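Arico Folding Transport Chair
Sold by Clullau Home Care Supply
Price: $358
In stock, ships folded in one box

Hi, it's Branwen Lewis from the shop. I write all of these pages myself, so if you've been reading about walkers and shower benches already, you know I go on a bit. Skip down to the measurements if that's what you came for!

The Arico is the chair I used with my own mom for most of last year, before we ever sold it. She could still walk around her apartment with a cane, and she did fine at the kitchen counter and getting to the bathroom, but the parking lot at the eye doctor's was too much for her. She hated the word wheelchair. We called this one "the cart" and she was okay with that. If you're caring for a parent or a husband or wife who does pretty well indoors and runs out of steam on longer trips, this is the kind of chair I'd look at first.

A transport chair has four small wheels and somebody else pushes it. If your person wants to wheel themselves around, please get a regular wheelchair with the big back wheels (the Qian is the one I like, and it has its own page). People mix the two up all the time and then we have to do an exchange, and the box is a pain to tape back up.

What I like about it

The brakes are on the push handles. You squeeze to slow down on a ramp and push the levers down until they click to park. A lot of the cheaper chairs only have little foot brakes down at the wheels, and I spent a winter bending over to reach those with a purse on my shoulder. Never again.

The armrests flip back, so you can get in close to a car seat and help somebody slide over sideways. The footrests swing out and lift off too. Take them off before anyone stands up, every single time, even when you're in a hurry. Mom stepped on one in December and it tipped the whole chair forward. She was fine, but I was shaky for an hour.

I also like the seat fabric more than I expected to. It's a tight woven nylon and it wipes clean with dish soap and warm water. Coffee comes out. Grape juice mostly comes out.

What I don't like

The wheels are small and they don't care for gravel. On grass you'll be turning around and pulling it backward, which works okay for short stretches. The cup holder is flimsy and I took mine off. And the pocket on the back is too shallow for a folder of medical papers, so we hung a tote bag from the handle. Keep it light if you do that, a heavy bag can pull an empty chair right over backward.

Measurements

Weight limit: 300 pounds
Length with footrests on: 40 inches
Total weight with footrests: 31 pounds
Frame: aluminum
Colors: dark blue or burgundy
In the box: chair, two footrests, lap belt, one hex wrench, instruction sheet

I can lift it into my trunk by myself, footrests off, and I'm not a big person. If you have a bad back or a high SUV, try lifting one in the store before you buy. We keep one out by the register and you don't have to ask.

Measure your doors before you order, and measure the actual opening with the door swung as far as it'll go. The door itself usually takes up a bit of the space. If you're tight on one bathroom door, call me and we'll talk about swing-clear hinges, which can get you a little more room without tearing anything out.

Putting it together

There isn't much to do. Unfold the seat by pressing down on the two side rails with your palms flat (keep your fingers on top, it pinches), fold the back up until it clicks on both sides, and hook on the footrests. Set the footrest height with the hex wrench so the thighs rest flat on the seat. Then sit in it yourself and have someone push you down the hall. You'll learn more from that than from the sheet!

Aiman Khoo does our repairs and he'll adjust the brake cables for free whenever you're in, for as long as you own the chair. They do stretch after a few months. If you're too far away to stop by, he'll walk you through it over the phone, and he's very patient about it.

Things people ask me

Does it come with a cushion? No. The seat is padded enough for an appointment or lunch out. For a whole afternoon I'd add the Lora gel cushion, which straps underneath so it doesn't creep forward.

Can I rent one first? Yes, by the week, and we take the rental off the price if you end up keeping it.

Will insurance pay? Sometimes. It depends on the plan and what the doctor writes down, so call the number on the card before you buy. We can print you an itemized receipt either way.
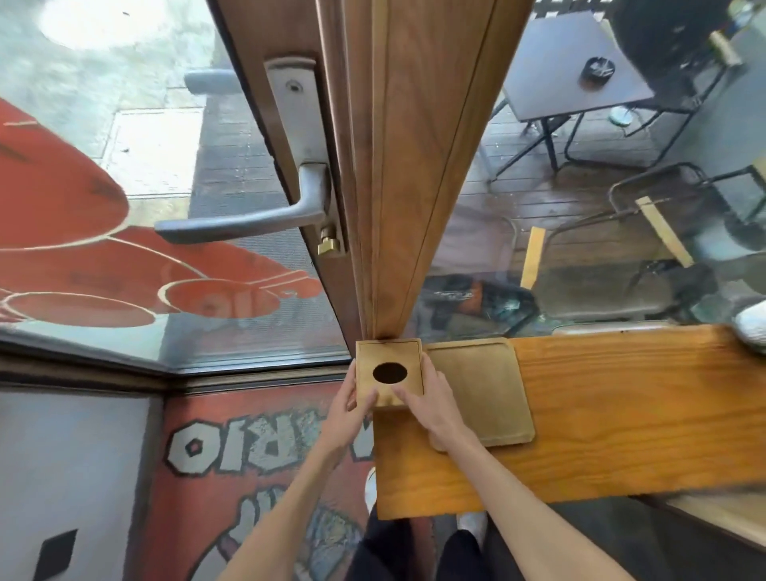 Returns are easy if the chair is clean and you still have both footrests. Call the shop and ask for me, or leave a message and I'll get back to you after closing. Burgundy is running low, so if you have your heart set on that one, let me know and I'll put your name on it.

Page updated Jan 12, 2026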